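小さな工房でロボットアームを組み立てるときのこつ
Haf Ruddock
2024年3月1日

私は日本語を勉強して長いですが、技術の文章はまだ辞書を横に置いて書いています。変な言い方がありましたら、どうかお許しください。このページは、Potudhamの共同工房で小さなロボットアームを作りながら、自分のノートに書きためたことをまとめたものです。台所の道具の手入れや木工のこつと同じように、必要なところだけ読んでいただければよいと思います。

私たちの計画の名前はLisといいます。机の上の小さな部品をつまんで、別の場所に置く。それだけのアームです。制御の基板はDravexの中古、関節のモーターはVultiaのものを使っています。どちらも工房の棚にあったので選びました。ほかの会社の部品でも、下に書くことはだいたい同じです。

台をしっかり決める

最初に私が失敗したのは台です。軽い折りたたみ机にアームを付けたところ、腕を伸ばすたびに机が揺れて、指の先が毎回ちがう場所に行きました。プログラムを三日も直しましたが、悪いのはプログラムではなく机の脚でした。

台を選んだら、まず手のひらで天板の角を強く押してみてください。目で見てわかるほど動くなら、その台は使わないほうがよいです。どうしても使うときは、脚の間に斜めの板を入れて、壁側の一か所を金具で止めます。

ボルトは対角の順番で締めます。一本目を最後まで締めてから二本目に行くと、土台が少し傾きます。全部を軽く締めて、もう一度同じ順番で回り、最後に強く締める。自動車のタイヤを付けるときと同じやり方です。次の日にもう一度締め直すと、四分の一回転ぐらい回ることがあります。

ケーブルは長めに、でも遊ばせすぎない

ケーブルの長さは、アームを一番遠くまで伸ばした姿勢で決めます。休みの姿勢で測ると必ず短くなります。私は一度、コネクターを基板から引き抜いてしまいました。Dravexの基板は丈夫でしたが、私の気持ちはあまり丈夫ではありませんでした。

関節のところでは、ケーブルに小さい輪を作って余裕を持たせます。結束バンドは最初から強く引かないで、指で動かせるぐらいにしておき、全部の姿勢を試してから切ります。切った端は鋭いので、爪やすりで丸くしておくと手を切りません。

布のテープは便利ですが、夏になるとのりが溶けて、ほこりがたくさん付きます。面ファスナーの細いテープのほうが、後で外すのが楽です。

先に画面の中で動かす

本物を動かす前に、パソコンのシミュレーションで一度動かすことを強くおすすめします。私は最初、これは時間のむだだと思っていました。しかし画面の中なら、アームが机にぶつかっても何も壊れません。夜おそくても音がしませんので、家でも作業ができます。

部屋の形は、全部を正確に作らなくても大丈夫です。床と壁と机の高さ、それにアームの台の位置が合っていれば、最初の練習には十分だと思います。机の高さだけは巻き尺で二回測ってください。一回目と二回目がちがうときは、たいてい巻き尺が斜めになっています。

視点は、手首の近くに一つ置くとよいです。横から見る視点だけですと、指と机の間がどれだけ空いているか、なかなかわかりません。手首からの広い視野で見ると、指の間に何が入るか、机がどちらにあるかがすぐに見えます。

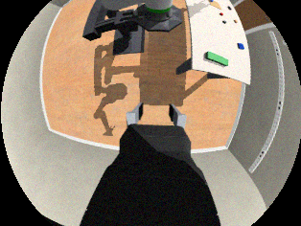

広い視野のレンズでは、まっすぐなものが曲がって見えることも覚えておいてください。私は床の線が丸くなったのを見て、モデルの作り方をまちがえたと思い、半日かけて部屋を作り直しました。部屋は正しくて、レンズの設定がそうなっていただけでした。距離を目で判断するときは、視野の端ではなく真ん中で見るほうが安全です。

影も消さないほうがよいと私は考えています。影を全部消すと画面はきれいになりますが、本物の工房には窓も電灯もあります。影のある画面で練習しておくと、カメラで部品の色を見分けるときに、あとで困ることが少なくなります。光の向きを朝と夕方の二つ用意して、両方で試すのが私のやり方です。

つまむ練習の部品

練習には、子どもの積み木ぐらいの四角いものから始めます。丸いものは転がりますし、薄いものは机との間に指が入りません。大きい四角がつまめるようになってから、小さいものに進みます。急ぐと自信をなくします。

指の内側にはゴムを貼ります。私は台所用のすべり止めシートを細く切って使いました。両面テープで貼って、一晩、洗濯ばさみではさんでおきます。つるつるになったら、アルコールで軽くふくと少し戻ります。それでも戻らなければ新しいものに替えます。古いゴムは、はがす前にドライヤーで温めると、のりが残りにくいです。

つまむ力は、弱いほうから少しずつ上げます。反対にすると、部品がはじけて飛びます。作業のときは必ず保護めがねをかけてください。飛んだ部品を棚の下から出すために、長い定規も一本あると助かります。

指を開く幅は、つまむものより少し広いぐらいで止めます。いつも一番大きく開く設定にすると、隣の部品を指の外側で押してしまいます。部品が近くに集まっている机では、外側から一つずつ取ると失敗が減りました。

初めて電気を入れる日

初めて本物のアームに電気を入れる日は、一人でしないでください。もう一人の人に、非常停止のボタンの横に立ってもらいます。ボタンは机の上に置かないで、アームが届かない場所に固定します。私は最初、アームの台の横に付けてしまいました。押すためには、動いているアームの下に手を入れなければなりません。これはとても悪い場所です。

速さの設定は28パーセントから始めました。遅すぎて少し退屈ですが、変な動きをしたときに、考える時間があります。同じ動きを何回かくり返して、モーターが熱くないか、いやな音がしないかを確かめてから、60パーセントに上げました。今もそれより速くは動かしていません。小さい部品を運ぶだけなら、これで足ります。

床には工具を置かないこと。あたりまえのようですが、アームを見ていると足もとを見ません。コードは壁にそわせて、通り道を横切らないようにします。

ネジと部品の整理

分解するときは、ネジを紙に刺しておくとなくなりません。厚い紙に関節の絵をかいて、その場所にそのネジを刺します。私は最初に全部のネジを一つの茶わんに入れてしまい、長さのちがうネジを選ぶのに土曜日を一日使いました。

ネジのゆるみ止めは、中ぐらいの強さのものを少しだけ。強いものを使うと、次に開けるときにネジの頭がつぶれます。ネジの頭にペンで線を一本引いておくと、ゆるんだときに線がずれるので、すぐにわかります。

部品の名前は、番号より言葉のほうがよいです。「ひじの外側」「手首の下」と書いた袋は、半年後に見てもわかります。番号だけの袋は、番号の表をなくした日に、ただの袋になります。

動作の記録もノートに書きます。私の記録では、今日までに部品をつまむ動作を1,925回試して、そのうち159回落としました。落とした理由を横に短く書いておくと、同じ理由が続いているのが見えてきます。私の場合はゴムの汚れと、机の高さのまちがいが多かったです。

掃除について

木工の機械と同じ部屋で作業をするときは、使わない時間にアームに布をかけます。木の粉は関節のすき間に入って、油とまざると固いねんどのようになります。古いシーツで十分ですが、毛の出る毛布はやめてください。

圧縮空気で粉を吹くと、かえって奥に入ることがあります。やわらかい筆で外に向かってはらい、掃除機で吸うほうがよいです。筆は化粧用の安いものが使いやすく、私は二本持っていて、一本は油の場所専用にしています。

四月になったら、手首の部品をもう少し軽いものに作り替えるつもりです。そのときに重さの測り方と、台所のはかりを使うときの注意を書きます。ここに書いたことで、もっとよい方法をご存じの方は、工房の掲示板に紙を貼っていただけるとうれしいです。むずかしい漢字には、ふりがなをお願いします。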